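标题:Huanca垭口到Totano湖那段土路,轿车能走吗?

楼主:阿岩爱开车
下个月想带老婆孩子走一趟,从Gralico镇出发,翻Huanca垭口,晚上住Totano湖边。

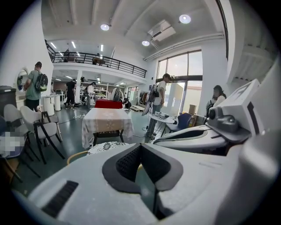
车是普通两驱轿车,底盘不高,我自己没怎么跑过烂路,所以先来问问大家。地图上看土路那段有13公里,导航给的时间短得离谱,我不太信。还有就是路上有没有加油的地方?

2楼:老驴不拉磨
四月份刚走过,干的时候轿车慢慢蹭能过,下过雨就别想了。过了垭口有一段全是红泥,我开四驱都甩尾!油一定在Gralico加满,后面一个站都没有。

3楼:小满_
没那么夸张吧……我朋友开两厢小车去的,全程没托底。红泥那段靠山一侧走就行,别压中间的沟。

4楼:老驴不拉磨
回3楼:你朋友哪个月去的?垭口海拔2,000米,天气说变就变,上去是晴天,下来就不一定了。带着小孩我是不建议赌的。

5楼:豆豆龙出门
可以绕Stivley那边呀,全程柏油,就是弯多,我家娃吐了两回(记得带袋子)。绕路要多跑不少,不过中间有个瀑布停车场,能歇脚吃东西,我觉得比垭口那边还好看。

6楼:小满_
Stivley那条我走过一次,风景真的一般,货车还多,跟在后面超都超不了。要是天气好我还是选垭口。

7楼:阿岩爱开车
谢谢各位!再问一下,湖边营地要提前订吗?听说管营地的叫Rigoberto Echeverri,有人联系过他吗?

8楼:豆豆龙出门
联系过,人挺好的,回消息慢。营位一共就10个,周末得早点订。晚上湖边冷,睡袋带厚的。

9楼:老驴不拉磨
补一句,湖边那个下坡落差有900米,低挡慢慢放,别一路踩刹车。

10楼:阿岩爱开车
收到,那我先把营位订上,去程走Stivley,回来看天气再说垭口的事。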